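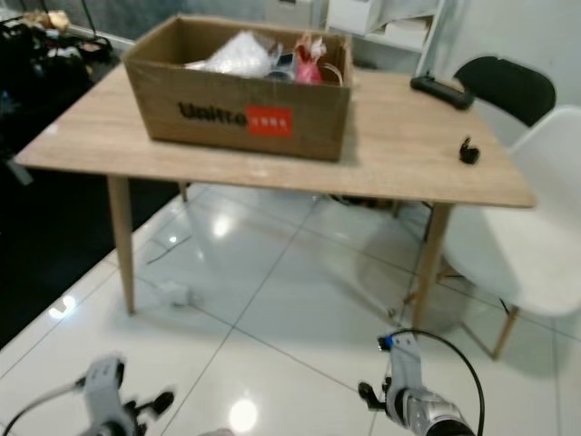 An open cardboard box on a light wooden table, with moulded chairs beside it.

2019-02-01
By the Jadance household pages

The odds-and-ends box is a container for small household things that have no drawer of their own. I've kept one for years, and I'd guess most homes have at least one on the go (mine breed when I'm not looking!).

Almost any cardboard box will do. Shops send them out by the million, usually in plain brown with a word or a label on the front, and an opened one with the flaps out of the way makes a handy tray — you can see straight in and get both hands inside. Typical contents are packaging saved for later, soft things, leads and chargers. A loop of cable nearly always ends up against one wall, in my experience, and it takes half the box with it when you pull.

Where it stands matters more than people think. A table is kinder to your back than the floor, and a pale wooden top shows up small black bits and pieces that would vanish on a dark one. I sort on mine with a chair pulled up, and anything electrical goes to the far side until I've worked out what it belongs to. White tiles underneath are easy to sweep, though dropped white things are a devil to spot.

Ready-made versions do exist. The Plirkar box is 80 cm long, far too big for a kitchen table, and the smaller Rorkau has 2 lift-out trays and a lid. I bought the Rorkau in November and went back to cardboard — the lid only meant I stopped looking inside.

When a box is full it should be emptied right out, wiped and refilled. Bubble wrap can go in flat at the bottom, with cables on top, each one tied.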